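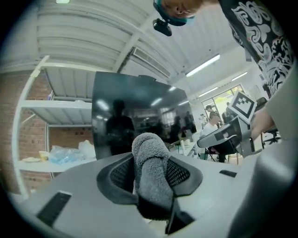 Glossy panels should be kept out of any room lit from overhead, Moushumi Nanayakkara told the group before coats were off, and a matte screen film costs less than one afternoon of headaches. The remark set the agenda for most of the open day at the Kostier workrooms in Berach, where lighting, screens and bench layout took up more of the discussion than the program had planned.

The building was converted from a dry goods warehouse. It holds a reception area, a storage corridor and two workrooms of unequal size, both let by the month to tenants who need bench space and good light. Visitors were admitted on Sunday in groups of 13, with a fixed route through the building and time for questions in the larger room.

Lighting

The ceiling fixtures in the larger room were replaced in October. The design target was 1,000 lux at bench height, measured with the window shades down. The commissioning survey gave an average of 856 lux. The shortfall was traced to the wall finish, which had been entered in the calculation as white and was delivered as a mid gray. Repainting is scheduled. The fixtures will not be changed, as the electrical circuit has no spare capacity.

Light level is only part of the problem. A black screen that is off, or showing a dark image, acts as a mirror for whatever is bright behind the user. Ceiling lights appear in it as streaks or patches, and people standing nearby appear as outlines. Tilting a screen back makes this worse in most rooms, as it turns the glass toward the ceiling. The usual remedies are a lower tilt, a quarter turn of the bench, or a diffuser on the fixture. Kostier has tried the first and the third. The second was rejected on account of the floor outlets.

One visitor asked whether the lights could simply be dimmed. They can, in steps, from a wall panel by the door. The tenants doing fine assembly and textile repair will not accept a lower level, and the panel controls the whole room as a single zone. Separate zones would require new wiring above the ceiling. A quotation has been requested.

Benches and floor

The benches come from Grotura and are height-adjustable by hand crank. Cranking one through its full range is slow, and in practice each tenant sets a height on the first day and leaves it. The tops are laminate with a radiused front edge. Several have been turned around so that the worn side faces the wall.

Bench spacing was set by the outlets and by the width of the supply cart. Two people can stand back to back between rows, but a third cannot pass without one of them moving. The guide conceded that this is tight when people lean over each other's work. A wider aisle would mean removing a row, and the row pays rent.

The floor is sealed concrete with rubber matting at standing positions. Mat edges are beveled. Where two mats meet, the joint is taped, and the tape is renewed when it lifts.

Noise and air

Noise was moderate with a full group in the room. The ceiling is hard over most of its area, with absorbing panels only along the window side. Conversation at the far benches carried clearly to the door. Supply air enters at high level and is extracted near the floor behind the storage cabinets, an arrangement retained from the previous layout. The smaller room has a separate extract for soldering and adhesives, switched from inside the room.

Storage corridor

Shelving is fixed to the wall on one side only, leaving the other clear for the fire route. Tenants label their own bins. The labeling is inconsistent, and the rules posted at the corridor entrance refer to a color code that has not been in use for two years.

Questions from the group

Most questions returned to glare. Nanayakkara recommended checking each screen from the seated and the standing position with the power off, as reflections hidden by a bright image show up at once on dark glass. She also suggested marking the agreed tilt on the stand in pencil.

Rental terms were available on a printed sheet at reception. The sheet gives the pre-October light levels and is due to be reissued after the repainting. Street parking in Berach is limited, and the loading bay at the rear is reserved for deliveries until 2 p.m.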